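Learning handles from two cameras

5 October 2024

I said in May that I would write up the handle work once the numbers had settled. They have settled enough, so here are my notes, mostly for the people who asked about the Ateş baseline and why we dropped it.

The question is a small one. If you train a policy to grasp a handle on one piece of woodwork, how much of that carries over to a different handle on a different piece? We wanted an answer that didn't depend on a huge dataset, so we fixed the budget at 1000 demonstrations in total and split them across the objects. Everything is oak-coloured or near it, on a white table, which makes life easy for the vision side and lets us look at the grasp itself.

Each demonstration is stored with 2 views, one from the head and one from a fixed camera by the workspace. The head view matters most in the last stretch before contact, when the fingertip is just over the bar and a small sideways error decides the whole attempt.

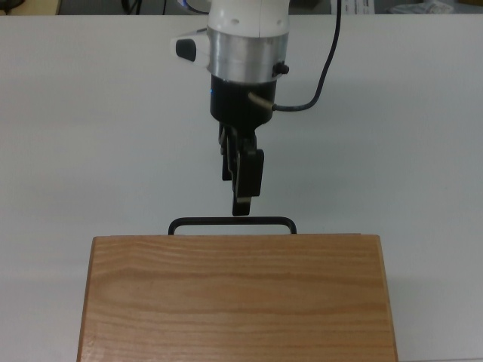 Gripper over the wire handle of the wooden box, head view.

The thin handle is the hard one. A wire loop gives the depth estimate very little to work with, and from above it is only a thin black line against a pale table. Our first version, which I'll call Patier because that is what the folder is called, predicted one target point for the gripper and then closed. It did well on thick bars and badly on wire. When I went through the failures, most of them were height errors. The fingers were lined up and simply stopped too high, or came down on top of the bar.

The current version is Lekberg. The change is modest. It predicts a short line along the handle, plus a direction to approach from, and the controller picks a point on that line. If the estimate at one end is poor, it can use the other end. We also stopped averaging the two views and let the network weight them, and it leans on the fixed camera for height far more than I had guessed.

I ran the same 127 test starts on both versions. Patier managed 68 of them. Lekberg did better on wire and the same on bars, but I changed the gripper speed halfway through its run, so I'm repeating it before I put a figure on this page. 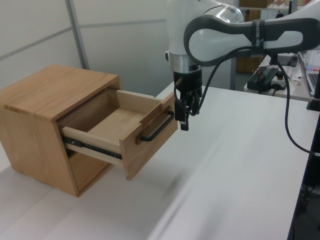 Drawers bring in a second problem, since a good grasp can still turn into a bad pull. If the gripper closes at a slight angle, the force goes partly sideways and the runner sticks. The line prediction helps a bit, because it gives the direction of the bar and the pull can be set square to it. We don't model the friction at all. I tried a version that did and it was slower to train and no better.

Still to do: the repeat run, then a test with the fixed camera moved to a new spot. I suspect that will hurt, as the network has only ever seen it in one position. The code is in the Skudix repository under the handles branch. The readme is out of date, so use the config files as your guide.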